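How do you clear a kitchen table that collects everything?

Our table at home in Stivlow is a magnet. Cups, sponge, onions, the odd fork, grapes, you name it! I bought a shallow plastic bin so I could sweep it all up after dinner, but then I just end up with a full bin. What goes in, what stays out, and in what order do you do it?

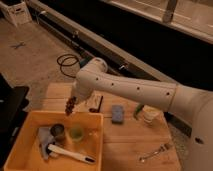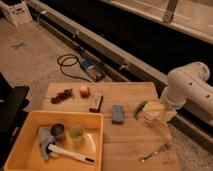 Posted by Filipa Quintela
Community member, Home & Kitchen

I should add that I love this table and would really like to see more of the wood. We eat on it, chop on it and my son does his homework on it, so whatever I do has to be quick. I've tried the "everything in its place" approach and it lasted through most of April. The bin is the first thing that has felt like it could stick – I just need some rules for it!

14 people found this helpful
3 comments

Sieglinde Kramer

Oh, I am a huge fan of the orange bin method, you're so close! The thing that changed it for me was deciding that the bin is for the sink and for nothing else. Cups, spatula, fork, cloth, all of that goes in. Food never does. So the onion, the grapes and anything green get picked up first and go straight back to the fridge or the pantry, and then you load whatever is left.

Put the cloth in along one side so it isn't under everything. I used to drop mine on top of the spatula and then go fishing for it (every single night). Cups stand up next to it, small metal ones and plastic ones together, long things lie across the bottom. Forks I lay in last with the tines facing away from my hand. Then carry the whole bin to the sink, wash from the bin, and rinse out the bin itself at the end. A shallow one is great for this because you can see the lot at a glance and you can't pile it too high.

The sponge I leave out on purpose! It does the table once the bin is gone, and then it goes to the sink too. If your cup still has a slice of lemon with it, take the lemon off before you load, or you'll find it stuck to something else later.

Pens and little boxes are a different problem. We keep a jar by the door for those.

31 people found this helpful
6 comments

Dirk Reinholz

get a second bin. one for dishes one for stuff that isn't dishes. works fine

2 people found this helpful

Ida Rothe

I agree with Sieglinde about the food coming off first, and I'd go one further and start from the far edge of the table and work toward yourself. I have a long table and I kept missing things at the back. Now I park the bin at the front left corner, pull everything toward it, and it's done before the kettle boils. So satisfying!

One thing on wooden tops: wring the sponge out well and wipe along the grain. If there's a seam in yours, go over it with a dry cloth after, crumbs love it in there. Let us know how it goes, Filipa – I'd love to hear what rules you end up with.

9 people found this helpful
1 comment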